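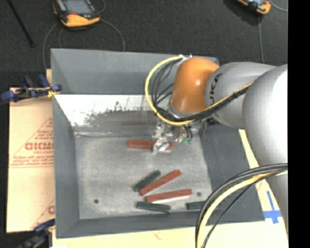

Iresha Miah would like the Riltton library to stay open until eight on at least two evenings a week, and she told the town council so in a letter read out at its last meeting. By the time she gets off the bus from work, she wrote, the doors have been shut for half an hour, and her children have given up asking to go.

Her letter was one of 103 replies to the council's survey on library opening hours, which closed on September 22, 2025. The results were put before councillors along with three possible timetables for the coming year.

At present the library on Govindasamy Road opens at nine and closes at half past five, with a half day once a week. The hours have not changed since the building was refitted, when the evening session was dropped to save on heating and staff costs.

More than 44 of the replies asked for later closing. A smaller group wanted the library open for longer at weekends, and 17 people said they were happy with things as they are. Several of those were regular morning users who feared that a later finish would mean a later start.

Juwita Sumampouw, the branch manager, told the meeting that this was a fair worry. The library has the same number of staff hours to share out whichever timetable is picked, so an hour added in the evening has to come from somewhere else. Her own preference is for the second of the three plans, which keeps every morning but closes the building for an hour at lunch on the two late days.

"We get a rush first thing and another after school," she said. "The middle of the day is quiet, apart from people using the computers."

Computer users may not agree. Fikri Tuhumury comes in most days to look for work and said the lunch hour was when he could be sure of getting a desk. He asked whether the study room at the side could be left unlocked while the main desk was closed. Ms Sumampouw said she would look into it, but that the room has no separate way out and the fire rules might not allow it.

The first plan would open the library at eleven on late days. The third would leave the weekday hours alone and add a Saturday afternoon. The Saturday plan is the dearest of the three, as it would need an extra member of staff.

There was also some talk about the book return box outside the front door, which has been jammed for much of the summer. A new lock has been ordered. Until it is fitted, books can be left at the Iltara café across the road during its normal hours – ask at the counter.

Councillor Anisa Teoh said she expected a decision at the October meeting, and that any change would be tried for a few months before being made permanent. Late fees will stay the same under all three plans.

Copies of the plans are on the noticeboard inside the library entrance. Comments can still be handed in at the main desk or sent to the council office, marked "library hours".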